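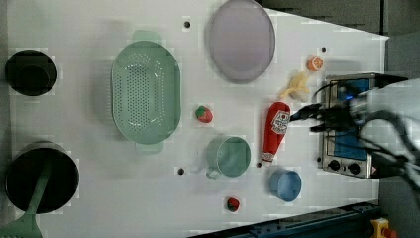

A colander, a plate, cups, pots and toy fruit on a white tabletop.

Colander

From the Findemeo Household Encyclopedia
By the Findemeo kitchen desk – revised November

A colander is a bowl pierced with holes, used to drain liquid from food or to rinse it. It belongs to the same family of kitchen tools as the sieve and the strainer, but its holes are larger and are made directly in the body of the bowl. A sieve uses a mesh stretched over a ring. The word comes from the Latin colare, to strain.

Form

Most colanders are round or oval. Round ones sit well inside a mixing bowl and often have a foot or a ring underneath. Oval ones fit more easily into a narrow sink, and many have a handle at each end of the long side. The mint-green colander in the photograph is of the oval type, with a flat handle extending from the rim at either end and small holes set close together in the base.

Hole size decides what a colander can be used for. Small holes hold back rice, lentils and berries but drain slowly. Large holes suit potatoes and pasta. Some makers mix the two. The Drarunix oval pattern, for example, has fine holes in the base and long slots on the sides.

Materials

Colanders are made of stainless steel, aluminum, enameled steel, plastic, silicone and glazed pottery. Metal stands up to boiling water and lasts longest. Plastic is light and cheap, though thin plastic can warp if it is left against a hot pan. Silicone models fold flat for storage. Pottery colanders are mostly small and are used for washing and serving berries.

Sizes

Capacity is given in quarts. A 5-quart colander will drain a pound of pasta with room to spare and is the usual choice for a home kitchen. Smaller ones are handy for fruit. The Zendness folding line is sold in 6 colors and a single size.

Use

For draining, the colander is set in a clean sink and the pot is tipped slowly, away from the cook. For rinsing, food is put in while dry and turned by hand under cold running water. Strawberries are best rinsed whole, with the green tops on – once they are cut they take up water and soften.

A colander can also serve as a steamer if it is metal and fits over a pot with a lid. Plastic ones should not be used this way.

Care

Starch and small seeds dry hard in the holes. Rinsing right after use prevents most of this, and a stiff brush worked from the outside clears the rest. Enameled colanders chip at the rim and may rust there.

In toy kitchens

Play sets often include a colander along with small pots, cups and pretend fruit. The Levchenko play kitchen comes with 18 pieces, one of them a small round colander.

See also: Measuring cup; Salad spinner; Sieve; Slotted spatula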